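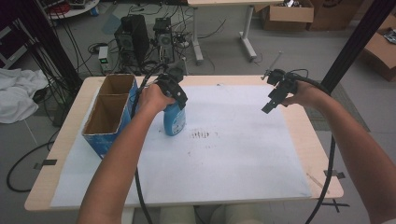 Fig. 4: Left gripper over the bottle, right gripper raised

Section 5: Your first practice pick with the Pitbridge hand grippers

1. Spread the white sheet over the table. I don't fuss over a few wrinkles.

2. Stand the bottle on the sheet and keep the box off to your left.

3. Take a gripper in each hand and let the cables hang towards you, over the near edge or off the side.

4. Bring the left one down over the bottle and hold the right one up out of the way (I always want to use both, eh!).

Caution: check your cables before you step back. I've hooked mine on a table corner more than once.

Note: I take a break after 45 minutes.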